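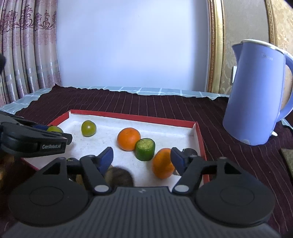 An orange, a cut piece of cucumber and a green cherry tomato in a shallow red tray.

Home Opinion Food Housing Letters Subscribe

Put the fruit where people can see it

By Pramila Solanki
December

327 shares 120 comments

I have lived in four apartments in Hakow, and every one of them had a drawer in the refrigerator marked for produce. I think that drawer is the reason so much of what we buy goes into the trash. I stopped using mine last winter and I don't plan to go back.

The drawer sits at the bottom, below knee height, behind a door. To find out what is in it you have to bend down, pull it open and move a bag of carrots. Most evenings I didn't. I would cook whatever was on the shelf at eye level and find the cucumber a week later, soft at one end.

Now I keep a shallow tray on the kitchen table. Anything that should be eaten in the next day goes in it. An orange can sit there for longer. Half a cucumber gets stood on its end and is gone by dinner. Tomatoes go in whether they are ready or not, and I pick over them in the morning while the kettle is on.

The tray has to be shallow. A deep bowl looks nice in a catalog, but it is the drawer all over again, with the good fruit on top and the forgotten fruit underneath. With low sides and one layer you can see all of it from the doorway.

My neighbor Sarla Tripathi disagrees with me, and she has been cooking longer than I have. She says cut vegetables belong in the cold and that a warm kitchen in August will ruin a tomato faster than any drawer. On the first point I mostly give way. If a cut piece isn't going to be eaten at the next meal, it goes back in the refrigerator, on the top shelf, in a clear box. On tomatoes I think she is wrong. A green one left out has a chance to turn, and a chilled one never tastes like much.

Stores would like us to solve this by buying something. The Alance on my street sells a produce keeper with a vent and a dial for 860, and there is a bigger one for 2,823. I have used the smaller one at my sister's place. It has a lid you can't see through.

I would like to see the people who design kitchens think about this too. The new units going up on Nigam Road have a wine rack built in beside the stove and no open shelf anywhere near the table. A plain ledge would cost less than the rack, and most families would use it every day.

Until then, a tray is enough. Mine gets wiped out once a week, and the cucumber goes in the salad tonight.

Home Opinion Back to top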